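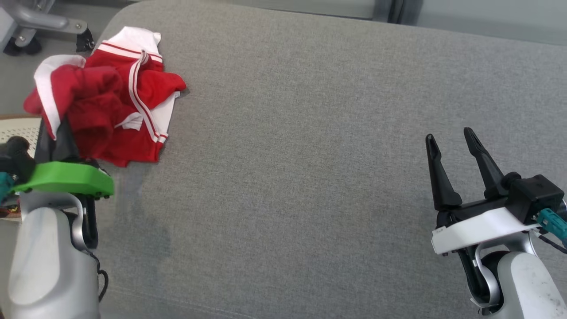
A red top with white trim on a gray cushion.

Track top

A track top is a light jacket or pullover made for warming up before sport, and I've been writing up the ones from my corner of the world for years. Most are polyester knit, with ribbed cuffs and a collar that stands up. Stripes came in early and never left!

My home club, Wirkville, ordered 49 of them one October from a small maker called Clutine — heavy things, and the zippers stuck. Pollo did a thinner version later, in a run of 1,002, and I still like that one best. Wash them cool and skip the dryer (the knit pills badly).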